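654 Pairs of Shoes, Give or Take My Patience

June 21, 2023

I took the data collection job at Lirnell thinking I would be near the robots. I am near a shoe. Some days I am near six of them, and we take turns.

The assignment sounds easy when you read it off the sheet. Pick up a shoe with the handheld gripper, put it where it goes, let go, reset, do it again. Each go is an episode, and the learning system wants a lot of episodes. My count for this batch stands at 654, of which Zorica Lazarević has so far thrown out more than I care to print. She reviews everything, and she can spot a lazy wrist from two desks away.

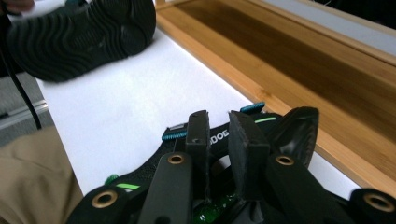

What I've come to care about, far more than is healthy, is where the fingers close. Grab too near the toe and the heel swings. Grab the laces and you've taught a machine to lift shoes by the laces, and it will remember that longer than you will. The black one with the lime stripes I like to take near the middle, so the pads land right over the lettering and only "ADOG" still reads properly. Loose laces are their own problem – one hanging off the other shoe can drift anywhere it pleases, and Zorica wants those episodes kept. Variety, she says. I had been tucking them in for two weeks.

We also have to be a little bad at it on purpose. Come in crooked, back off, try again. I have never been so well qualified for anything.

The next batch is supposed to be mugs. I asked about the handles and got a long look.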